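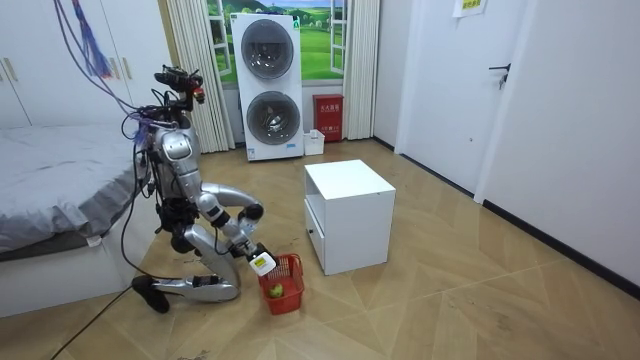

Visite des appartements témoins de Grellater à Ulton

Accueil > Habitat > Comptes rendus de visite

Publié le 2018-02-12 par la rédaction

Ce site utilise des cookies pour mesurer son audience. En poursuivant votre navigation, vous acceptez leur utilisation.

Grellater ouvrait au public ses appartements témoins, installés dans l'ancienne filature d'Ulton. Nous y sommes allés en fin de matinée. L'entrée est gratuite, il faut seulement laisser son adresse à l'accueil et passer des surchaussures. Le parking se trouve derrière le bâtiment, et le fléchage depuis la route d'Auer s'arrête un carrefour trop tôt.

Le parcours comprend quatre logements, du studio au trois-pièces. On circule librement, avec une feuille qui donne les surfaces et quelques prix. Le studio et le premier deux-pièces n'ont rien de très nouveau : cuisine en ligne, table rabattable, rangements jusqu'au plafond. Nous avons passé plus de temps dans le troisième logement, à cause de la chambre.

Le lave-linge et le sèche-linge y sont superposés contre le mur du fond, à la vue de tous, avec leurs deux hublots l'un au-dessus de l'autre. La colonne est blanche et haute. L'idée de Grellater est de libérer la salle de bains, qui ne fait pas 4 m² dans ce logement, et de faire tout le trajet du linge dans une seule pièce, puisque l'armoire est là aussi. Sur le plan, cela se défend. Reste la question du bruit la nuit, et on nous a répondu qu'il fallait programmer les lessives en journée. La cloison côté séjour est doublée, celle du couloir ne l'est pas.

La feuille annonce 1 894 euros pour le couple d'appareils, pose comprise, raccordement à part. Il faut prévoir une arrivée d'eau et une évacuation dans la chambre, ce qui est simple dans du neuf et beaucoup moins dans un immeuble ancien.

Le chevet est un petit cube blanc avec une niche ouverte en haut et un tiroir en dessous. Il fait 49 cm de haut d'après la feuille. Le dessus est plat, sans rebord, et on peut y poser un panier ou une lampe. Le blanc est agréable mais il marque, et je ne le choisirais pas pour une chambre d'enfant.

Pour les petites affaires qui traînent, la chambre a un panier rouge en plastique, ajouré, avec une anse. C'est le genre de panier qu'on trouve partout. Il tient facilement sur un petit meuble et on voit ce qu'il y a dedans sans le vider, ce qui suffit pour trier des bricoles en fin de journée.
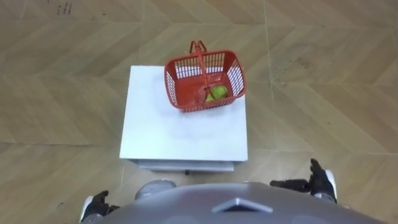 Le sol est ce qui nous a le plus intéressés, car nous avons une pièce à refaire au mois de mai. C'est un sol clair d'aspect bois, beige, avec un dessin en chevrons. La référence indiquée est Widetti, vendue en grandes dalles et non lame par lame. La pose va plus vite, mais il faut accepter de voir les joints entre les dalles, qui forment de longues lignes droites au milieu du motif. De près, il y avait quelques taches et des marques sombres — un sol clair sur lequel on passe toute la journée finit par les montrer.

Le logement en a consommé 248 dalles en comptant les chutes. La perte est plus forte dans les pièces qui ne sont pas d'équerre, et il est conseillé de garder une boîte d'avance.

Le dernier logement, le trois-pièces, était en partie fermé pour une réunion. Nous n'avons vu que la cuisine et l'entrée, avec un banc à chaussures correct et un éclairage trop faible.

Comptez une heure et demie pour l'ensemble. Il n'y a pas de café sur place, le plus proche est au bord du canal, à dix minutes à pied. Les appartements restent visibles sur rendez-vous, à prendre auprès de l'accueil de Grellater.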